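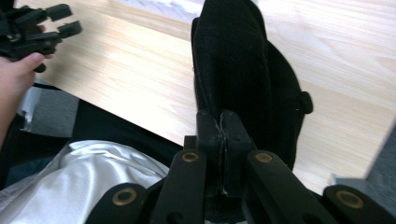
2 min read

Stores should go back to selling hats by size. I have a large head, and for most of my life I have been told that one size fits all. It doesn't. A black fabric thing with a little tab on its side, set on a pale wood table, tells me nothing about whether I can wear it. A number inside the band would. My father bought his hats at Navickas, where the clerk measured him every November and wrote the result on a card.

The chain stores say sizes cost too much shelf space. Maybe so, but shoes come in sizes and shoe stores survive. Stillton still stocks caps by the half inch, and people drive there from two counties over.

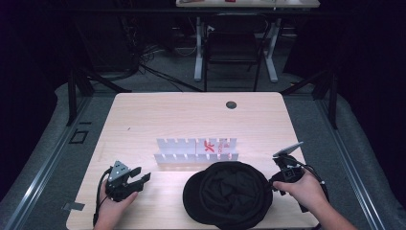
The adjustable strap was meant as a fix. It tightens the back and leaves the crown just as shallow as before, so the cap sits on top of your head like a lid. I own nearly 200 of them, mostly gifts — I wear two.

I would pay more for a hat that fits. I suspect plenty of others would too, if a store asked them.

Uldis Koppel

Recent
Why I Quit Buying Cheap Umbrellas
Bring Back the Coat Check
The Trouble With Stretch Denim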